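Home Features Clinical Practice Education Careers Archive Subscribe

The Nerve at the Knee: Rethinking How Foot Drop Is Taught

The common fibular nerve winds around the neck of the fibula just below the outside of the knee, covered by little more than skin and a thin layer of tissue. A finger can roll it against the bone. Few nerves of its size are so poorly protected, and few are so often injured by ordinary things: a cast that is too tight, a long operation with the leg badly supported, a season of harvest work done in a squat.

When the nerve fails, the muscles that lift the foot fail with it. The tibialis anterior can no longer pull the foot upward, and the long extensors of the toes go quiet. The patient trips on rugs and curbs. To clear the ground, the hip and knee are raised higher than usual at each stride, and the foot comes down with an audible slap. Clinicians know the pattern as the steppage gait, and most can name it from the far end of a corridor.

What they cannot always do is say where the trouble begins. Foot drop may come from the fibular nerve at the knee, from the sciatic nerve in the thigh, from the fifth lumbar root in the back, or, less often, from the brain or spinal cord. The treatment differs in each case. At the Haddad Institute for Movement Studies, the teaching staff concluded that their students were learning the muscles well and the route of the nerve badly.

"They could recite the compartments of the leg without a pause," said Solange Perron, who directs the anatomy course. "Then we would ask them to test a patient who could not lift the foot, and they would stop at the ankle."

The revised course, named Fusteo, opened in August 2023 with 30 students. It is taught over 18 sessions and is organized by nerve. Each session follows one nerve from its roots to its last muscle, and students must examine a partner at every point where a branch departs. The classic dissection atlas is still used, but it is opened after the examination and not before.

The fibular nerve receives 3 sessions, more than any other in the lower limb. The first is devoted almost entirely to the short head of the biceps femoris. This muscle is supplied by the fibular portion of the sciatic nerve above the knee. If it is weak as well, the injury is unlikely to lie at the fibular neck. It is difficult to test by hand, and the students are taught early that an electrical study may be required to settle the matter.

The second session turns to inversion, the movement that draws the sole of the foot inward. The tibialis posterior performs much of this work and is supplied by the tibial nerve, though its fibers come largely from the fifth lumbar root. A patient with a fibular injury should keep this strength. A patient whose root is compressed may lose it. Ms. Perron regards this as the most useful single test in the course and one of the most commonly omitted — in part because the foot must be passively brought to a right angle before the result can be trusted.

The third session concerns sensation. The deep branch of the nerve supplies a small patch of skin between the first and second toes, while the superficial branch serves most of the top of the foot. Students map both areas with cotton and a blunt pin.

Not every instructor was persuaded at the outset. Abla Darwish, who teaches the upper limb, argued that a course arranged by nerve would leave students weak on joints and on the way muscles share a task. Her objection led to a change. Each group now ends with a session on standing and walking, in which no nerve is mentioned until the final quarter hour.

The institute's library has supported the work with a printed handbook of 525 pages, edited by Shirley Girard. It is plain in appearance and contains no color plates. Ms. Girard has said that a second edition is planned for October and will add a longer chapter on ankle braces, including the question of when a brace should be withdrawn as strength returns.

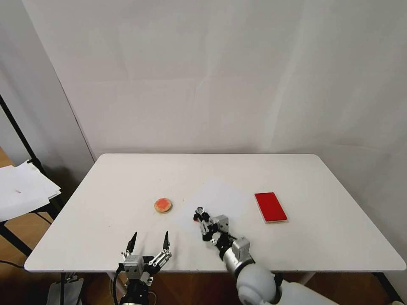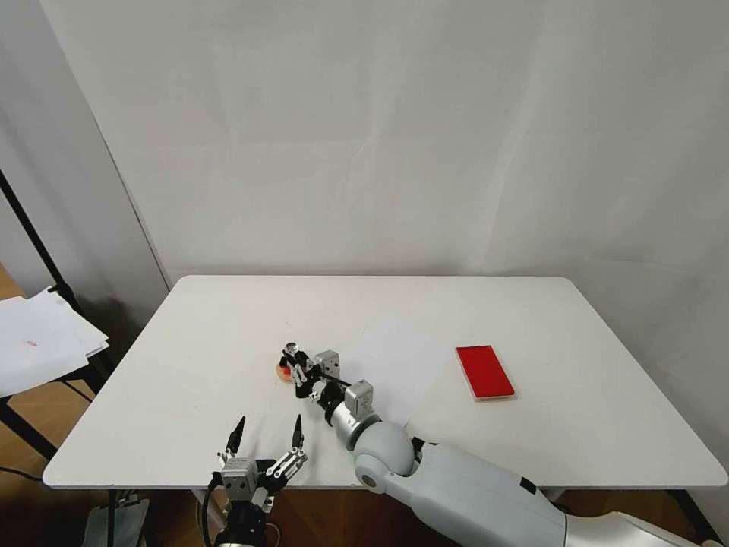
Lovely Aquino would have preferred that the chapter on braces come first. Patients ask about walking before they ask about nerves, she wrote in reply to a draft of this article, and a student who can fit a brace properly on the first visit has already prevented a fall. She added that the inversion test deserved its place, and that she had begun to use it herself.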